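We started out in the back half of a former shoe store, with one long workbench, a kettle that took forever to boil, and a sign in the window that we had lettered ourselves (a little crooked, if you looked at it from across the street). That was in 2000, and if you've been coming to Kernano long enough to remember the shoe store, thank you, and we hope your tables are holding up!

## Who we are

Kernano makes and repairs tables. Kitchen tables mostly, but also desks, workbenches, library tables, the big heavy kind that a family has been eating at for three generations and that has started to wobble on one corner. We do chairs too when they come along with a table, though we'll tell you right up front that chairs are slower and we grumble a bit while we do them.

The name gets asked about a lot. It was going to be Kern and something else, and the something else kept changing, and the woman at the county office was very patient with us but did need an answer before lunch. So Kernano it was. We've grown fond of it.

There are 4 of us in the shop full time now, plus a couple of part-timers in the fall, when everybody remembers at once that they are hosting Thanksgiving. If you need a repair back by then, please bring it in well before November. We say this every year with love, and every year the phone starts ringing on the first.

## What we do

Most of our days go to repair work. A joint has let go, a leaf won't slide, somebody's uncle used the wrong glue in the seventies. We like this kind of work very much. You learn a lot about a household from the underside of its table, and we have found crayon drawings, height marks, chewing gum of great age, and once a full shopping list in pencil, which the owners asked us to leave exactly where it was.

The rest of our time goes to new tables, built to order. You come in, you sit at a few different heights with your own elbows on the top, and we talk about how many people you really feed on an ordinary evening (it is nearly always fewer than people say) and how many you feed on the big days. From there we draw something up, and you take the drawing home and put it on the refrigerator for a while before deciding. We never rush that part. 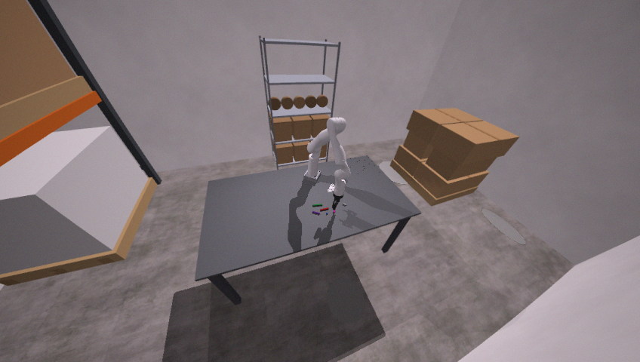 *A plain top and dark legs.*

We offer three lines that people can start from. The Grusa is our round one, good for small kitchens and for families who argue, as there is no head of the table to fight over. The Pumitz is a narrow desk that fits under most windows. And the Van Beek is the big farmhouse table, named after the road our first one was delivered to, up a very long gravel driveway, in the rain, with a goat looking on. You can change nearly anything about any of them.

## The shop today

We moved to our present building when the shoe store was sold, and it suits us. There's a loading door at the back, decent light until late afternoon, and enough floor to set up a long table at its full length with all the leaves in. Visitors are welcome from 9 in the morning, and the coffee is much better than it used to be. Park on the side street if you can, and come in through the blue door. The front one sticks in damp weather, and yes, we know, a shop full of woodworkers ought to have fixed it by now.

Dogs may come in if they don't mind noise. Children may come in too, and there's a box of offcuts by the counter that they are free to dig through and take home from.

If you're not sure whether your table is worth repairing, bring us a picture of it, or just call and describe the wobble. We'll give you a straight answer, and we're happy to talk you through a small fix over the phone if that's all it needs.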